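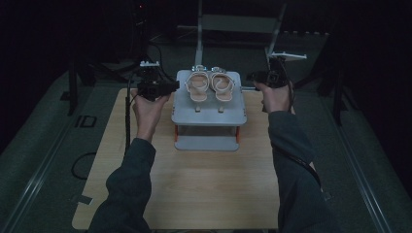 鞋柜与收纳 > 晒单闲聊
主题:米白色交叉带凉鞋配双层小鞋台,高兴得不行,顺便问问入冬怎么收

楼主 番茄炒月亮
发表于 2025年8月21日

先喊一嗓子:终于买到合脚的交叉带凉鞋了!!

找这种款式找了整整两个夏天。要求说起来也不多,前面两条宽带子交叉,脚踝后面一根细带,扣子要银色的小扣,跟要有一点点但不能高。结果商场里要么是细得勒肉的带子,要么跟高到我走不到地铁站。这双是Orakzai的,米白色,479块,平时我买凉鞋不会花到这个数,可是脚一伸进去就不想脱了。宽带子正好压在脚背最宽的地方,不卡小脚趾,我这种前掌宽后跟窄的脚简直要哭。

鞋台是Tomamlow的双层款,浅灰色,圆角,前面两条腿是橙红色的。本来只想买个东西把鞋垫高一点,进门换鞋的时候不用跟一地拖鞋抢地方,结果组起来越看越喜欢!上层放一双刚刚好,左右两只并排,后面的细带也不会互相压。

现在有三个问题想请教大家:
一是下层到底放什么?我目前想放平底鞋,家里人说放钥匙盘。
二是米白色到底怎么养,我已经紧张到下雨天绕路走了。
三是入冬以后收不收?我想一直摆着,毕竟好看,可又怕落灰发黄。

欢迎大家踊跃发言,说我冲动消费的也行,反正我不退。

2楼 半斤山楂
哇这个搭配我喜欢!灰台子加橙红腿,配米白鞋,像小店里单独摆出来的那一双。
下层投平底鞋一票。钥匙盘放那么低,每天弯腰找钥匙,三天你就烦了。

3楼 老街修鞋铺
鞋挑得不错。修鞋的看鞋先看跟和扣。
细跟先去贴一层薄跟掌,别等磨到里面再来,磨歪了两只高低不一样,走路膝盖先知道。脚踝那根细带也要留心,很多人图快不解扣直接往里蹬,扣眼一个夏天就拉长了。每次老老实实解开再穿,能多穿好几年。
米白色的养护:干的软布,每次穿完擦一遍。别用湿巾!别用湿巾!店里每个礼拜都有人拿着湿巾擦花了的浅色鞋来找我。

4楼 番茄炒月亮(楼主)
回复 3楼:
啊啊啊我昨天刚用湿巾擦过鞋底边上……就一下,应该没事吧?
解扣这个我记住了,我就是那种蹬进去的人,前一双就是这么坏的。

5楼 老街修鞋铺
鞋底边一下没事。以后别往带子上招呼就行。

6楼 柜子里没有空格
我来唱个反调。鞋台这种东西占地方,放一双鞋的面积,换成立式鞋架能放四双。玄关小的人家千万别跟着买,我去年就是看论坛晒单买了个类似的,最后变成放快递的。
鞋是好看的,这个不反对。

7楼 半斤山楂
回复 6楼:
人家也没说要用它收全家的鞋呀,就放当季最常穿的那双。我觉得这个用法特别好,早上出门不用想,伸脚就走。

8楼 柜子里没有空格
回复 7楼:
那你放地上也是伸脚就走……

9楼 番茄炒月亮(楼主)
两位别吵哈哈哈。
我家玄关其实也小,可我鞋不多,夏天就9双,其中拖鞋占了一大半。大鞋架我以前有,塞得满满的,每次拿底层的都要趴下去。换成这个之后反而清爽了,其他的都进柜子,上层这双天天穿。快递我保证不放!(先说在这里,过两个月你们来查)

10楼 麦田守夜猫
楼主这个橙红色的腿是一开始就这样,还是自己换的?我看Tomamlow店里好像只有全灰的。

11楼 番茄炒月亮(楼主)
回复 10楼:
买来就是这个颜色!当时页面里有好几种腿可以选,我本来点的是灰的,付款前手一抖又退回去改成了这个。改完还忐忑了一晚上,怕太跳。收到觉得还好,灰色压得住,只有一点点颜色露在前面,很精神。

12楼 今天也要晒被子
我个人觉得橙红有点抢。鞋这么素,眼睛先被腿拉过去了。全灰的话更耐看。

13楼 番茄炒月亮(楼主)
回复 12楼:
哈哈,我妈也这么说。但我每天下班一开门看见那两点橙红色就开心,这个没办法讲道理。

14楼 半斤山楂
站橙红!全灰的太像浴室用品了。

15楼 一只慢吞吞的蜗
偏个题,下面那块浅色的木纹板子是哪儿来的?鞋和台子我都有类似的了,就缺这么一块底!放在深色地面上一下子亮起来。求链接求尺寸求木纹近照,越近越好,我对木纹有瘾。

16楼 番茄炒月亮(楼主)
回复 15楼:
终于有人问板子了!!我其实最得意的是这个,怕跑题没敢多说。
Widard家的桌板,单卖,没有配腿。我是在Petstead买东西凑单的时候翻到的,原本打算给书桌换面,拿回来一比,书桌用不上,垫在鞋台下面倒是绝了。圆角的灰台子放在上面,整个颜色都暖起来。尺寸我晚点量了私信你,手边没卷尺。
木纹给你看:
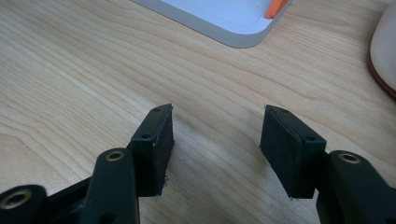
浅色木纹近看,一弯一弯地往右上方走,中间和左边的纹路最明显。

我第一次看到的时候盯了好久,像等高线地图,又像水退下去以后沙滩上的印子。

17楼 一只慢吞吞的蜗
啊啊啊好看!中间那几道深一点的太漂亮了,一层套一层的。下面那一段又很干净,颜色淡淡的。你千万别把最好看的地方盖住啊!

18楼 番茄炒月亮(楼主)
回复 17楼:
我转了好几次方向,现在鞋台放在板子靠里的那半边,靠自己这边空出来看纹路。懂的人果然懂。

19楼 木头疙瘩不开花
问一句,这板子是实木还是贴面?看照片我不敢断定。要是实木,玄关那种忽干忽潮的地方,单块板子不固定容易翘。要是贴面,怕的是边上进水鼓起来。两种养法不一样的。

20楼 番茄炒月亮(楼主)
回复 19楼:
被问住了。页面上只写了“浅色木纹桌板”,我也没去问客服。有没有什么在家就能看出来的办法?

21楼 木头疙瘩不开花
看侧边的端面。正面的纹路如果能顺着转到端面上,接得上,多半是实木。接不上或者端面是另外一条封边,那就是贴的。背面也翻过来看看,正反纹路对不对得上也是线索。
不管哪一种,雨天回来的鞋先放别处晾干了再上板子。

22楼 老街修鞋铺
同意楼上。湿鞋对鞋台也不好,水顺着流到下层,下层放的鞋跟着遭殃。门口铺块吸水垫子,先在垫子上站一站。

23楼 柜子里没有空格
所以现在是一双鞋,一个台子,一块板子,还要再来一块垫子……我怎么说来着。

24楼 半斤山楂
回复 23楼:
你这个人怎么这样哈哈哈哈

25楼 番茄炒月亮(楼主)
回复 23楼:
垫子我本来就有!!没花钱!!

26楼 棉花糖配豆浆
说说入冬收不收的事吧,楼主第三个问题还没人答。
我是坚决收的那一派。浅色凉鞋摆一冬天,灰会积在带子交叉的那个夹缝里,到春天再擦就擦不干净了,会有一条灰线。我自己的做法是:

先用小软刷把交叉的地方刷一遍,眉刷那种大小最顺手。
放在通风的地方晾7天,别晒太阳。
带子里面塞白色的薄纸,撑住形状。千万别塞报纸,油墨会印上去,我印过一双,心痛到现在。
细带扣上,但扣在最松的那个孔。
放进透气的布袋,再放盒子,盒盖留条缝。

十二月之前弄完就行,南方的朋友可以再晚一点。

27楼 今天也要晒被子
回复 26楼:
扣在最松的孔这个好!我一直是敞开放的,第二年拿出来细带就往外撇,怎么都不服帖。

28楼 麦田守夜猫
我反对收盒子。我有双浅色的收了一冬天,盒子里闷黄了一圈,反倒是摆在架子上那双没事,隔几天拿布掸一下就好了。摆着才会记得去看它,收起来就忘了,等想起来已经出问题了。

29楼 棉花糖配豆浆
回复 28楼:
你那个是不是塑料盒?塑料盒不透气,当然闷。还有你家朝向也有关系,我家玄关下午直晒,摆着的东西没有不变色的。

30楼 麦田守夜猫
回复 29楼:
……是塑料盒。
好吧,那可能盒子的责任大一点。不过我还是喜欢摆着,冬天看到凉鞋心里会暖和一点。

31楼 老街修鞋铺
两种我都见过放坏的,也都见过放得好好的。关键就是收之前弄干净,出过汗的鞋不清理,放哪里都会黄。鞋面里侧贴脚的那一面比外面还要紧,大家都只擦外面。

32楼 番茄炒月亮(楼主)
学到了学到了!里侧我真的从来没擦过,汗颜。
那我决定了,穿到天凉,彻底擦一遍,收进布袋。鞋台上层冬天换短靴,下层平底鞋照旧。板子不动,冬天也要看木纹!

33楼 今天也要晒被子
短靴放得下吗?上层倒是没有顶,下层的高度我看着有点悬,平底鞋可以,稍微高一点就要顶到上面那层了。

34楼 番茄炒月亮(楼主)
回复 33楼:
短靴只放上层!下层我拿芭蕾平底试过,进得去,运动鞋就要斜着塞,很别扭,放弃了。

35楼 一只慢吞吞的蜗
尺寸收到了,谢谢楼主!比我想的大一点,我家门口那块地方得先把伞桶挪走。今晚就挪。

36楼 木头疙瘩不开花
楼主,端面看了没有?我惦记着呢。

37楼 番茄炒月亮(楼主)
回复 36楼:
还没!鞋台和鞋都在上面,想等周末大扫除一起搬下来看。看完回来报告。要翘也请它翘得慢一点,我是真的喜欢这块板。

38楼 半斤山楂
顺便问问码数,我平时37,脚背高,这双交叉带会不会压?Orakzai的我没穿过。

39楼 番茄炒月亮(楼主)
回复 38楼:
我脚背不高,不敢打包票。按平时的码买的,前两天带子有点紧,到第三天就贴脚了。你脚背高的话最好去试一下,下午去试,那时候脚是一天里最大的。

40楼 老街修鞋铺
脚背高的,带子可以找师傅撑一下,一点点撑,别自己拿吹风机吹。

41楼 半斤山楂
吹风机已经拿在手里了(悄悄放下)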